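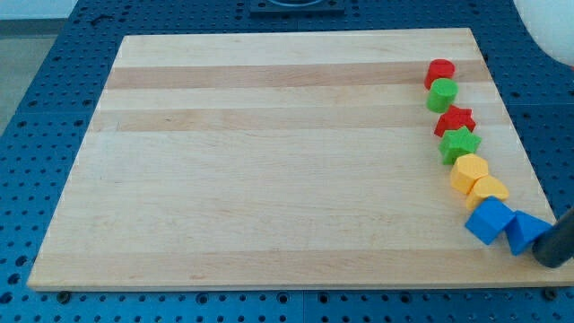 Student Project Report: What Makes a Rental Listing Work?
Eamon Mulcahy, January 2021

So my project partner Delia Palma and I wanted to know which words in an apartment listing get people to call. We picked Wendargate, mostly because I was apartment hunting there myself in July and had already read way too many ads!

We pulled 20 listings from the Bevatbridge site and put everything into one big spreadsheet (we named it Data, very creative). Then we marked each ad for things like "cozy," "updated kitchen" and "close to transit" — Delia did the marking, I argued with her about what counts as updated.

Ads that gave the square footage got more calls, according to the two landlords who agreed to talk to us. "Cozy" didn't help at all. Professor Rissanen pointed out that two landlords isn't much to go on, and fair enough. Next time I'd email more of them, and a lot earlier in the semester. I'd also like to look at move-in costs, which most of the ads left out completely.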